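Lab visit: simulated manipulation at Corkance
Nov 21, 2022

The morning session covered grasp planning. The Corkance group trains its policies entirely in simulation and reports results on a fixed set of 347 objects, none of which the policy has met in training. Graça Quintela presented the method, which the group calls Moldovan.

The method has two stages. The first proposes grasp poses from a single depth view. The second ranks them by expected slip under small changes in friction and mass. Candidates that score well only at the nominal friction value are dropped. Quintela put the share dropped at almost 631 per thousand, higher than I would have guessed. She did not have the breakdown by object class with her.

Most of the questions concerned tall, narrow objects. The earlier planner, Davitz, tended to close on them from above and tip them over. Moldovan is allowed side approaches, at the cost of more arm configurations to check for collisions.

Test rooms vary in furniture, wall color, lighting and tabletop clutter. The run we discussed longest used a Franka Emika arm and a standing figure on a square black base, with a pen or pencil and a toy car left on the cloth as distractors. Strong shadows are part of the lighting variation. 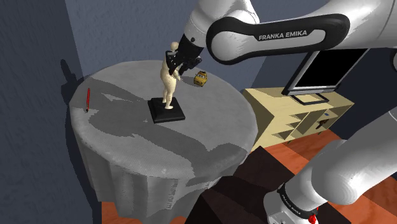 Transfer to hardware

After lunch we moved to the Bultel cell, where four policies are being evaluated on a physical arm. Two had completed their trials. The remaining results are due in December.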